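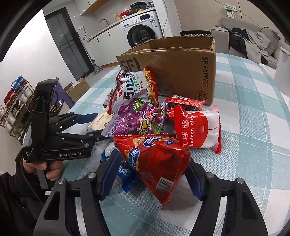 To: the Tonumby snack list
Subject: Re: What goes in the box, and what is that glue
Date: June 20, 2022

On the matter of the October parcel, an earlier message asked:

> I have read the packing notes twice and am none the wiser. Are we
> sending crisps or are we sending toys? Last time half of our share
> was powder by the time it reached Flanditby, and I ate it with a
> spoon, so I am not complaining as such. But could somebody who has
> unpacked one of these boxes please say what should go where? Also,
> what is balloon glue, and can I give it to a six-year-old?

I have unpacked more of these boxes than is dignified, so let me have a go.

Crisps first. A big bag of crisps is mostly air, and the air is what you are paying the courier for. You can't squash it without getting powder (see above, spoon), so the large bags go on top, flat, with nothing over them but the flaps. Two big ones will fill a small box by themselves. A purple bag the size of a cushion looks splendid on a tablecloth and is a menace in every other respect.

Instant noodles are tougher than they look but not as tough as people think. Stand the bags on edge along the sides of the box, where they make a decent bumper. If a block does snap, it still cooks. I have heard the view that broken noodles taste different and I would ask those members to take it up with the noodles.

Small packets go in the gaps. Do this last and do it with some spite, as a packet that can slide about will spend the whole journey working its way under something heavy.

Now the glue. It comes in a flat little packet with a balloon on the front and 气球胶 printed beside it, and yes, it travels with the snacks, and no, it isn't one. The sort I remember was a tube of coloured goo and a short straw. You put a blob on the end, blew, and got a wobbly bubble that stuck to your sister. It smelt like a garage. I'd keep it away from a six-year-old and from anything you mean to eat, and put it in its own bag - the Dantas parcel had a leak and everything tasted of bicycle repair for a month.

As to the box, please stop reusing the ones with torn flaps. A courier's carton is fine for one trip. After that the corners go soft and no amount of tape will talk them round. Trilard members still have a stack of flat ones in the cupboard, 80 at the last look, and would like the cupboard back.

Contents list on the inside of the lid, please, in English as well if you can manage it. "Red one, nice" was on the last list and it covered four different things, one of them extremely hot.

I can take parcels until the end of the month. The purple bags I will take at any time.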